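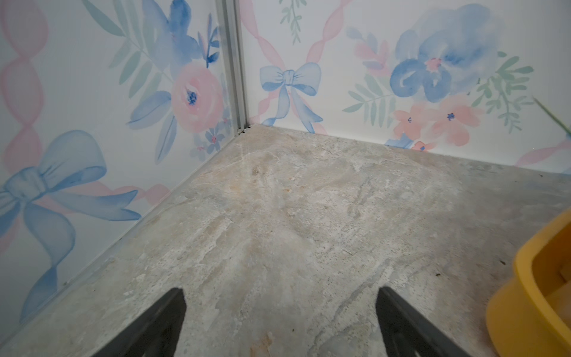
Ticket opened by the Setcombe display desk, priority low. The display booth is due for its August refresh and two faults came up on the walk-round: dirt that keeps coming back on the floor, and planters that mark it. Dark debris has collected in the corner at the foot of the metal trim strip, right where the two floral panels meet, next to the small blue flowers in the print. The floor was swept at 16:00 and the corner was listed as clean at that time.

Checked so far:
Broom, soft head. Does not reach into the channel of the trim.
Hand vacuum, crevice tool. Clears the corner. Residue is back after the next plant change.
Damp cloth on the panels. Do not repeat. The print is paper-faced and lifts at the bottom edge.

Update, Ifeanyi Ibrahim: I think the source is the filler in the pots and whatever is under it. The Jurnero pots are filled to the rim, and grit drops out when they are tipped. I lifted one over a white sheet, tilted it to about 20 degrees and got a pinch of dark grit plus a few fibers. Same result with a second pot. A third gave nothing.
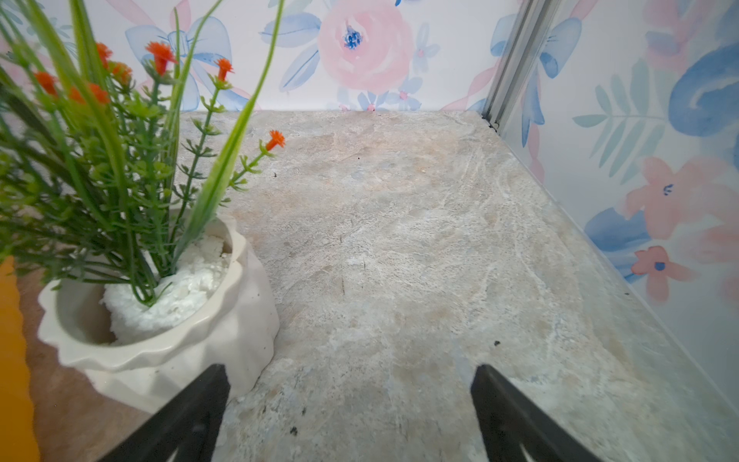
Ruffled white planter with white filler, dark specks on the marble-look surface.

The thin dark mark near the middle is a separate item. Please try an eraser sponge on it, dry, before anyone orders a replacement sheet. If a fingernail catches in it, log it as a scratch and leave it.

Proposed fix: move plants in and out with the yellow tray and stop sliding them across the floor. Felt pads, Vuruvel 11 mm, on the base of every pot. We have a bag of 200 in the store, so no purchase needed.

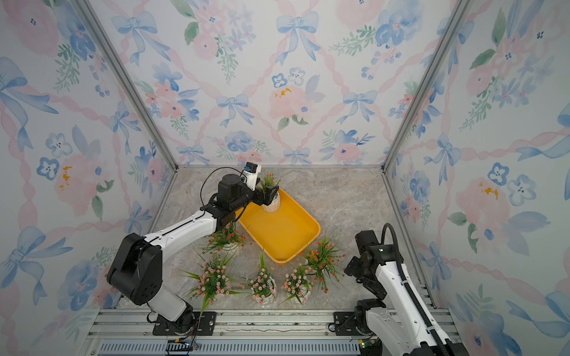
Pads go on after the bases have been wiped and left to dry for an hour. The adhesive failed on the Chae order when this was skipped. Top up the filler to a finger's width below the rim, no higher.

Corner: vacuum, then a thin bead of clear sealant between trim and floor. One 300 ml cartridge is plenty. Keep it off the panel print.

Status: pads approved, sealant waiting on a reply from Setcombe. Recheck the corner after the next plant change and add the result to this ticket.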